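3.2 Household storage and the placement of everyday items

The second part of the study examined how residents of small apartments decide where to keep the things they use most often. Earlier work on domestic storage has tended to focus on total capacity, measured in shelf length or cabinet volume. Capacity alone did not account for the differences reported in our survey. Of the 424 households that returned the September questionnaire, many described their homes as cluttered even when they also reported unused drawers and shelves.

Respondents were drawn from two housing developments, Kutik and Pirnbridge, which differ in age and floor plan. Apartments at Kutik have built-in closets along the entry hall. Those at Pirnbridge were delivered without fixed storage, and tenants supply their own. Questionnaires were mailed to nearly 1,000 addresses across both sites, with one reminder sent to those who had not replied. A smaller group of 60 households then agreed to a home interview, conducted by Soledad Ledesma and a second interviewer using the same written guide.

For coding purposes, storage was divided into closed and open types. Closed storage covers any unit whose contents are hidden during normal use, including drawers, lidded boxes, and cabinets with solid doors (Figure 2a). Small units of this type were often kept on top of other furniture and held keys, medicine, batteries, and mail.
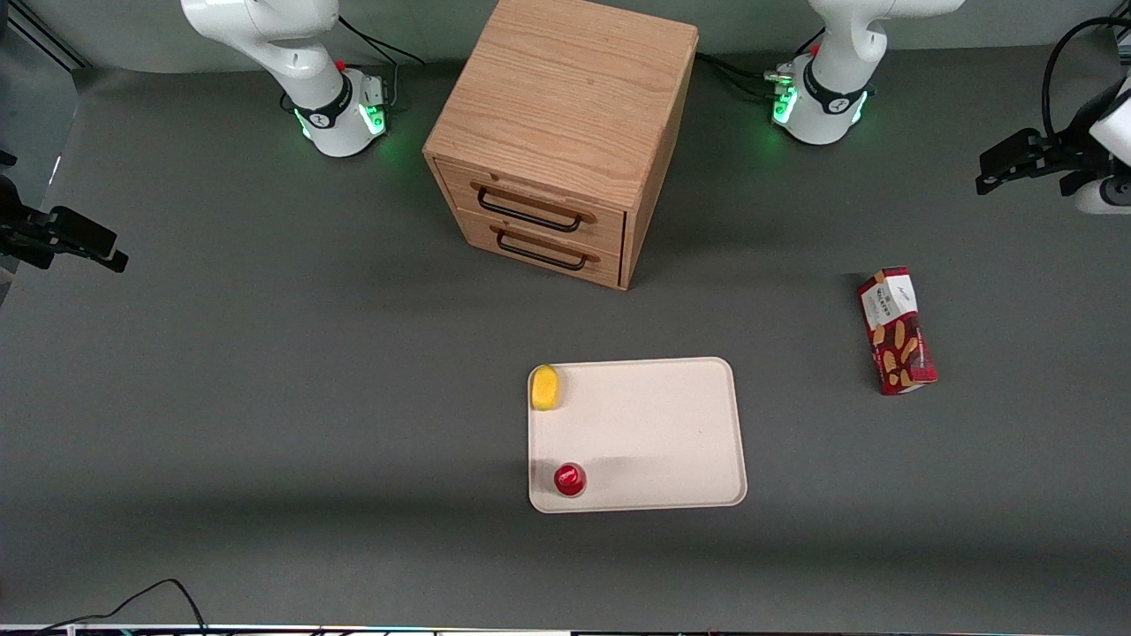 Figure 2a. Closed storage: a light wood cabinet with two stacked drawers.

Interviewees generally spoke of closed storage as a place for items that already had an owner and a purpose. Several noted that a drawer, once assigned, was rarely reassigned, even after its first use had ended. This was more common at Pirnbridge, where people had chosen the furniture themselves — often before moving in — and were slow to change how it was used.

Open storage includes trays, bowls, hooks, and uncovered shelves (Figure 2b). It was associated with short stays. Snacks, receipts, and items waiting to be carried to another room were the most frequent examples given in both developments.
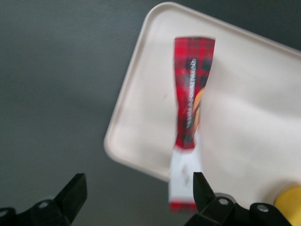 Figure 2b. Open storage: an off-white tray with a packaged snack extending over its rim.

Shelves with curtains were coded as closed, following the practice of the earlier Clirier survey. Baskets were coded by whether a lid was in regular use, as stated by the respondent. Items left on counters or tables with no container were recorded separately and are treated in Section 3.3, together with the responses on shared kitchens.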